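Nusine puts four grippers through their paces on everyday kitchen bits

February 3, 2021 – I'm Rasha Karaki, and I've spent weeks here at Nusine finding out which gripper copes best with awkward little handles. We tried four of them on the same arm, with 20 goes each at every object. Great fun, and a bit maddening!
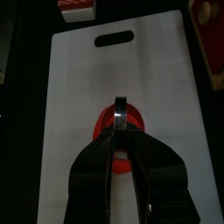
Shiny metal was the hard part – the wrist camera loses it when the lights are low, so Miklós Bakos rewrote our exposure settings (twice, bless him). The Starano fingers came out as my favourite.

Full results are free to download from our website. Questions? Ask for Waqas Baloch in our press office.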